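Call for Testers: Phone App Field Panel
Nostia Mobile, Lindsay office and remote 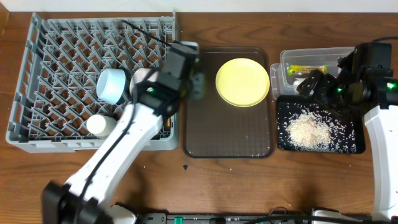

Nostia makes a dialer. That is the app you open to call someone, in case it has been a while. We are looking for 32 people to use ours as their everyday phone app for 90 days and tell us, in plain words, where it gets on their nerves.

The app is called Jestent. It places calls, takes calls, screens the ones you don't want and turns voicemail into text. The text is mostly right. On our last test build it turned "your prescription is ready" into "your subscription is Freddy" often enough that one of our engineers had it printed on a mug. We would like to find the rest of these before our customers do.

What you would be doing

Use Jestent as your default dialer for the full test period. This means your real calls, with your real relatives, on your real carrier.

Keep a short log. Five minutes a day is plenty. "Nothing happened" is a valid entry, and we have a button for it.

Mark screened calls as right or wrong. If the app hangs up on your dentist, we want to know. How you feel about that is between you and your dentist.

Join one group video call every other week. These run 45 minutes and have never once run 45 minutes, so block out the hour.

Install updates within two days of getting the notice. They arrive on Tuesdays, and on other days when Tuesday's update needs an apology.

Who we want

You should be 18 or older, live in the United States and own an Android phone bought in the last four years that still holds a charge until dinner. You should make or take at least ten calls a week. We are especially short of people who get a lot of calls from numbers they don't know: landlords, caterers, school office staff, anyone who has ever sold a couch online.

We don't need experts. The February panel was heavy on people who build apps for a living, and we got 71 pages of notes on the color of the mute button. It is a fine color now. We still don't know whether the hold feature makes sense to a person who is late for work.

Dual-SIM users are welcome and will be thanked more than once. Please don't apply if your phone is managed by your employer, or if it's the only way you can be reached for emergency duty. It is test software. It will crash, and it has a gift for picking the moment.

What you get

$83 a month for each of the three months, paid by direct deposit, plus a $50 bonus if you finish the whole test. You also get a free year of Jestent once it's released, which we are told counts as a perk.

About your calls

We do not record them. The app sends us crash reports, call length, and whether a call was screened. Voicemail text stays on your phone unless you choose to report a mistake, in which case we see that one message and nothing else. The panel is run on Greris, our feedback site, and you can delete your account and your logs there at any time. There is no exit interview and no sad-faced cartoon asking if you're sure.

How to apply

Fill out the form on the Greris sign-up page. It asks for your phone model, your carrier, and a few sentences about the most annoying thing your current dialer does. Longer answers are read with interest, and sometimes aloud.

Applications close when the panel is full. If you're picked, we'll call you. It will be from a number you don't know, so please answer it — or let it go to voicemail and tell us how the text came out.

Posted April 25, 2021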